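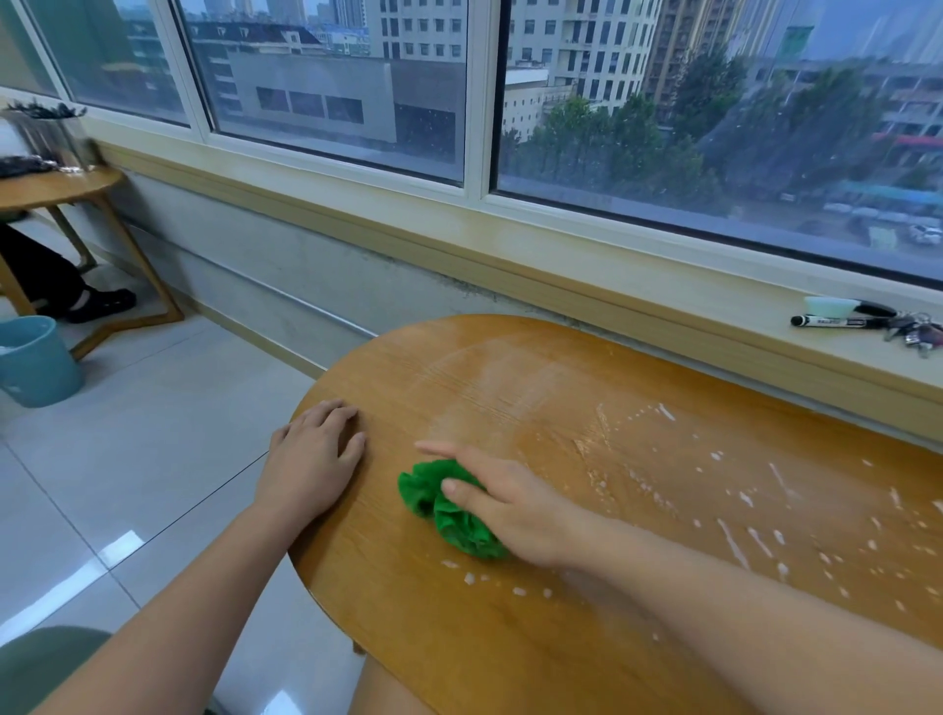 Three months with the Granareo drop-end table now, so time to write the thing up before I forget what annoyed me. Bought it for the back room, which is narrow, and which gets used for breakfast, post, homework, the lot. Went for the honey finish. The rounded end was what sold it - I'd had enough of square corners at hip height - and it does sit nicely with the long side up against the windowsill, so anything that isn't food can live on the ledge, keys and marker pen included. Cleaning is the bit everyone asks about, and yes, it marks. White specks, white smears, a cloudy patch if you're slow. I go at it with a green mesh scrubber, the ruffled ball sort, one hand flat on the curved end and the other doing the work. More on that below.

Delivery first. Came from Walczak, ordered in November, two boxes, both heavier than they look. One bloke, no offer to bring it past the front step. Fair enough, I hadn't paid for that. Packaging was good, lots of card, not much plastic. One corner of the smaller box was bashed in but nothing inside had suffered.

Putting it together. The leaflet says 16 bolts and there were 16 bolts, so full marks there. Allen key included, rubbish, use your own. The drawings are small and step four is drawn from underneath without telling you so, which cost me a good half hour and some language. Do it upside down on a blanket. Don't tighten anything until all the legs are on. I did tighten, had to undo the lot, started again. Second go took no time.

You want two people for turning it over. I did it alone and wouldn't again.

Stability - good. Better than I expected for the money. No rocking on tiles once I'd fiddled with the little screw feet. It did creep about a bit in the first week when leaned on, so I put felt pads on, which made it worse, then rubber ones, which fixed it. Rubber ones aren't in the box. They ought to be.

Size. The listing gives the width as 919 mm and mine is that, near as my tape can tell. Sounds a lot, isn't really, because the curve eats into what you can use at the end. Two people side by side along the straight bit, fine. A third on the round end, fine if they don't want a big plate. Four for a proper dinner and you're passing things over eachother's heads. The height is normal, my old chairs go under it.

The drop end: stiff. Very stiff for the first fortnight, then easier. I hardly ever fold it now. If you're buying it only because it folds, try one in a shop first, as the catch is fiddly and sits further in than you'd like. Anyone with sore hands will hate it.

Right, the top. It's a nice warm colour with fine darker lines running along it, and in daylight it has a soft shine to it. Looks more expensive than it was. But the shine is the problem, as every dribble and dried drop shows up against the window. You wipe it standing at one side, looks spotless, walk round to the other side and it's streaks from here to next week. I've got used to wiping it twice. Squatting down to look along it helps, though you feel daft.

What I've tried on it:

Plain warm water and a cloth. Fine for crumbs and tea. Does nothing for anything dried on.

Dondlow cream cleaner. Shifts most things but leaves its own white film, so you've swapped one job for another. Rinse, rinse again. I've stopped using it on the table and kept it for the sink.

Wimetti wood spray, the 500 ml bottle. Pleasant smell, decent finish, far too easy to use too much of. A couple of squirts does the whole top. I was doing eight or nine and wondering why it went sticky.

The mesh scrubber. Best of the lot for dried bits, provided you press with your fingers and keep it light. Rinse it out often or you're just moving muck about. I haven't seen scratches from mine but I'd test it underneath first, the finish is probably not very thick. Go with the lines, not across. Keep a dry cloth for afterwards, an old tea towel is perfect.

Hot mugs: I got one faint ring in the first month and it's still there if you know where to look. Coasters since. The leaflet does mention this, on the back, in tiny print, under the bit about recycling the box.

One thing about having it hard up against a windowsill. Stuff falls down the join. Crumbs, pen lids, a teaspoon once. And it hides the wall below the ledge, so you forget to clean there, and then you pull the table out and get a nasty surprise. Mine was well overdue, scuffs everywhere and a dark mottled strip under the lip of the ledge that I've yet to deal with. Not the table's fault obviously. Just pull it out now and then.

Customer service. I emailed Granareo about a spare catch spring as I thought mine was going. Reply took 14 days, which is poor, but they did send the spring free and a second one with it. Haven't needed either, the catch sorted itself out with use.

Would I buy it again? Probably yes, in a duller finish if they did one. The matt version wasn't in stock when I ordered and I was impatient. If you've got small kids or a very sunny window, wait for the matt.

Good: the rounded end, steady once it's on rubber pads, colour, all the bolts present.
Bad: shows every single mark, catch is stiff, useless Allen key, step four.

Four stars. Would of been four and a half with pads in the box.

Edit: someone asked whether the legs come off again for moving house. They do, same bolts, just keep the leaflet and don't lose the washers like I nearly did. Put them in an envelope and tape it to the underside.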